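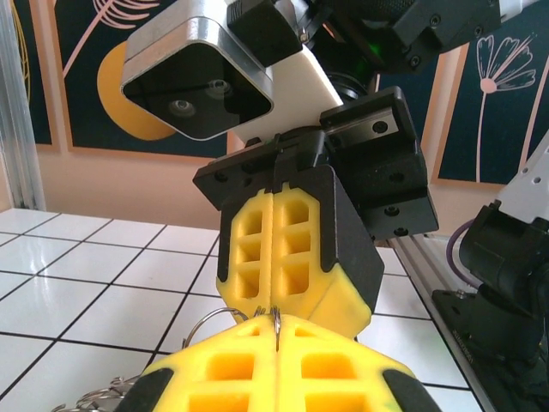

Lalovance Store Manager - Help Desk
Subject: Product import stops partway, no error shown
Status: Closed
Opened by: Parveen Naqvi
Handled by: Do-yoon Cheon
Opened: 11 Mar 2021

Parveen Naqvi wrote:

Hello there, and thank you in advance for reading all of this, as I know I go on a bit! I run a small craft and hardware supply shop in Drulville (split rings, lobster clasps, bag chain, webbing, that sort of thing) and I am finally moving our whole product list into Lalovance from the old spreadsheet. The file has 2,000 products in it. I made sure of that twice, with tea in between.

When I upload it, the bar goes all the way across and I get the green message that says Import complete. Lovely, except that the product page then shows 1,714 items. I deleted everything and tried again and got 1,714 again. I tried it on my husband's laptop, in a different browser, and it was the same number to the item. Nothing is listed under Import Errors.

Is there a limit on the plan I am on? I did look, but the plans page talks mostly about staff logins.

Do-yoon Cheon replied:

Hi Parveen, thanks for such a thorough write-up, and for trying the second computer before I could ask you to. There is no product limit on your plan, so we can set that one aside.

Getting the same number every time makes me suspect the file. Could you do two things for me? First, attach the CSV exactly as you uploaded it, without opening and saving it again. Second, let me know the name of the last product that did arrive (sort by Date Added, oldest first, and go to the last page).

Parveen Naqvi wrote:

File attached. The last one in is a nickel split ring, and oh my goodness, its description is enormous. I hadn't scrolled down before. It starts off normally and then it has what looks like the entire rest of my shop in it, prices and all, clasps and D-rings and the lot. I did wonder why that page was slow to open.

Those rows came from our supplier, Nasuvitz, who send a price list every September, and I pasted them in under my own.

Do-yoon Cheon replied:

That description is the answer, thank you! The pasted rows give sizes in inches using the double quote mark. In a CSV file that same mark tells the importer where a piece of text begins and ends. On your split ring there is one at the start of the description and never a proper partner for it, so the importer went on reading to the bottom of the file as one very long description. As far as it knew, nothing was wrong, and so the error list stayed empty.

To fix it:

1. Open your original spreadsheet (the CSV won't do for this).
2. Select the Name and Description columns.
3. Use Find and Replace to change every " to the word inch, with a space in front.
4. Save as CSV UTF-8.
5. In Lalovance, delete the long split ring by hand.
6. Import again with Update Existing Products ticked.

If you'd like to be cautious, copy the first 100 Nasuvitz rows into a separate file and import those first.

Parveen Naqvi wrote:

I was cautious. The small file went in perfectly, so I did the whole thing after lunch and it says 2,000! I have been through a good few of the rings and the sizes read nicely - nicer than before, to be fair.

One little extra while I have you. 40 of the new ones have no shelf label, and our Eren label printer skips them. Did I do that?

Do-yoon Cheon replied:

Wonderful news. The labels are an easy one: those products have an empty Shelf field, and label printing leaves out anything without a shelf. Filter by Shelf is blank, tick them all, choose Bulk Edit and fill it in there. The Eren should pick them up on the next print run.

I have also passed a request to our developers for a warning when a description is unusually long. I can't promise a date for it.

Parveen Naqvi wrote:

All printed. Please do close this, and thank you for being so patient with me. I'm writing to Nasuvitz about their inch marks this afternoon.

Ticket closed by Do-yoon Cheon. Cause: unmatched quote mark in CSV. Related request: long description warning on import.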